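4. Enrolling a Student with a Placement Award

Use this section when a student is joining Tornville on a full or partial placement award. For students paying the standard rate, go to Section 3. You need a Registrar or Deputy Registrar login for everything below. Class teachers can view award records in Nirnora but cannot change them.

Before you begin

Have the signed award letter, the student's last two report cards, and a copy of the birth certificate or passport. Scans must be PDF files, no larger than 5 MB each. Photos of documents taken on a phone are rejected at step 6.

4.1 Create the student record

1. Sign in to Nirnora and open Admissions > New Student.
2. Type the student's name as it appears on the birth certificate. Accents and special letters are allowed (Žofie Ševčík is stored correctly) and should not be dropped.
3. Choose the entry grade. If the student is being placed above their age group, check Accelerated and pick the subjects it applies to. Leave the other subjects blank.
4. Enter the date of birth and the home language.
5. Add at least one guardian with a working phone number.
6. Upload the documents. Wait for the green check mark next to each one.
7. Click Save as Draft. Do not click Enroll yet.

Note: If Nirnora shows "Possible duplicate," open the older record first. Students who sat the entrance test already have a short record under Applicants. Merge the two from the Actions menu.

4.2 Attach the award

1. Open the draft and go to the Funding tab.
2. Click Add Award. Select the sponsor from the list. The Warrier award covers tuition and books. The Wernance award covers tuition only, and transport has to be billed separately.
3. Enter the award number from the top right of the letter.
4. Set the start term and the end term. An award with no end term stops at the close of the current school year.
5. If the award is partial, enter the family's share in dollars. Use numbers only, with no comma: 1,149 is typed as 1149.
6. Click Check Balance. The line at the bottom should read zero.

Caution: Changing the sponsor after the first invoice has gone out cancels the invoice and sends the guardian a new one. Call the finance office before you do this. 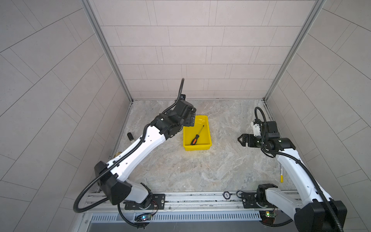 4.3 Confirm and enroll

1. Return to the Summary tab and read through the record with the guardian, in person or by phone.
2. Check the subject placement again. Accelerated subjects are marked with an A.
3. Click Enroll. The student number appears within a minute or so -- write it on the award letter.
4. Print the welcome sheet and file the letter.

Class lists update overnight. A class already at 25 students will not accept another until the grade head approves it, and the record stays on Pending in the meantime.

Questions about awards go to Heledd Ifans in Admissions. For login problems, see Section 9.

Section last revised 27 December 2023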